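Domestic Storage and Small Workspaces
Handout 3: Rails, baskets and the promise of the clear surface
Course tutor: Leire Rivas

The usual advice is to get everything off the table and on to the wall. It is repeated so often that few people ask what it rests on. Last term I went looking for evidence and found mostly catalogues. The Wamell guide, still on your reading list, claims that hanging storage frees "nearly 200 minutes a month". It doesn't say whose minutes, or who timed them.

What we can do is look at particular set-ups and ask awkward questions. How far is the reach? Does the container suit what goes in it? Would you put the thing back when tired? A rail is cheap to praise when it has just gone up. 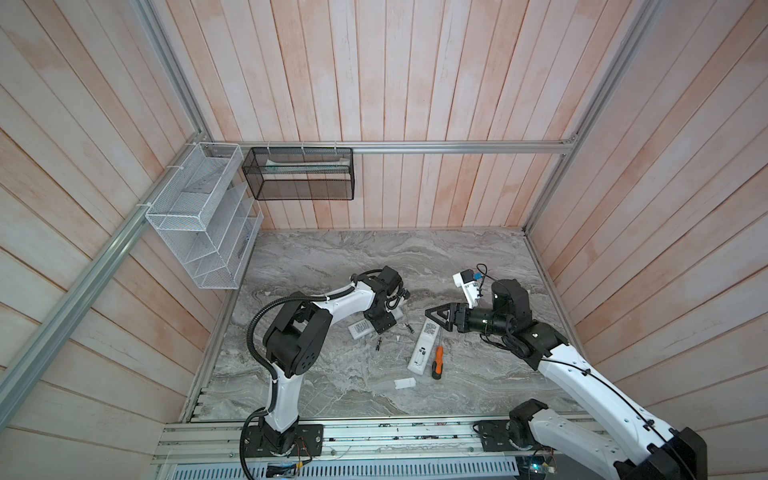
Fig. 3. White wire organiser and black mesh basket on the back rail, with small items still out on the tabletop.

Note the fixing first. The white organiser is held with zip ties – fine for trying out a position, though moving it means cutting them and starting again. Its stepped compartments are meant to sort things by size. I have my doubts. Slanted sections suit flat things such as cards, and most of us own rather more than cards. The black basket is a plain open box, and a long tube lies lengthwise in it. Plain boxes tend to do better in our exercises than clever ones.

Then the tabletop. Storage on the wall and objects on the table can live together quite happily, whatever Grollia's brochure says about "zero clutter".

For the seminar: read Ciobanu, pages 3 to 11, and bring a sketch of one shelf or rail you use yourself. Mark what is on it now – before you tidy it, please.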